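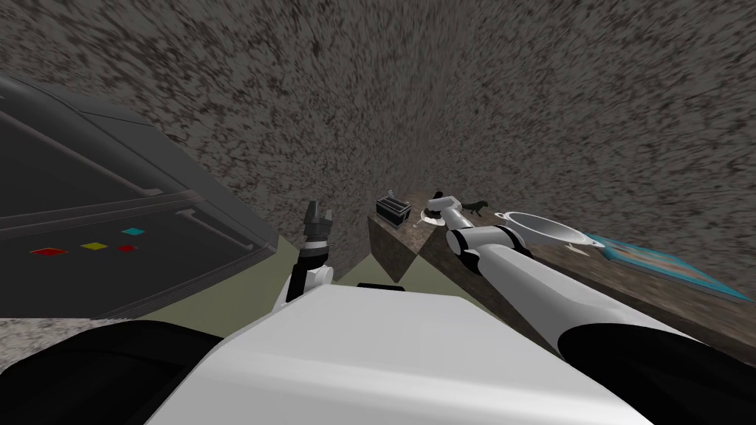 Statwood opens up its two-arm motion planner, simulator scenes and all

Halham: The small software team behind Statwood has put the whole of its two-arm planner out for anyone to download, and for those of us who have been following the project since it was little more than a folder of scripts and a very hopeful readme, it feels like a happy occasion. The release went up in April, a little after lunch, and by the evening the forum already had a long and cheerful thread about compiler warnings.

Statwood is the part of a robot's software that decides how the arms should travel. A perception program hands it a list of things and where they are, somebody or something asks for a plate to be picked up, and the planner works out a path for each joint that gets the gripper there without knocking over the neighbors. Doing this for one arm is old and well-trodden ground. Doing it for two arms that share a body, and that can quite easily bump elbows, is where the team at Vivmont has spent most of its effort, and it shows in the new version.

The biggest change is that the planner now treats the idle arm as something it is allowed to move. Earlier builds parked it upright and planned around it like a piece of furniture, which was safe but meant giving up on plenty of reaches that a person would find easy. Now, if the parked arm is in the way, it can be asked politely to lean over a bit, and both paths are timed together so they never want the same spot at once.

Along with the planner come 236 simulated scenes, most of them tabletops with a handful of household things on them: a plate, a bowl, a book, now and then a little animal figurine. Thin and flat objects get special attention, as they have always been the trouble spot. A plate lying flat gives the fingers very little to hold, and the approach angle has to be nearly right before the gripper closes. The scene files are plain text, so moving a table or swapping a bowl for something of your own takes only a few minutes with an editor.

The perception side is handled by Lục, a separate package that many readers will already have installed. It now reports how unsure it is about each object's position, and Statwood leaves more room around the doubtful ones. The team says its nightly run goes through 2,000 planning requests, and that the typical one comes back in some 40 milliseconds on an ordinary desktop computer.

There are still rough edges, which the release notes list with admirable frankness. Cabinet doors are treated as solid walls for the moment, and passing an object from one gripper to the other works only if you turn on an experimental setting. Both are planned for version 2, along with a proper installer.

The code, the scenes and a beginner's walkthrough are on the Statwood project page, and bug reports are welcome there too, preferably with the scene file attached.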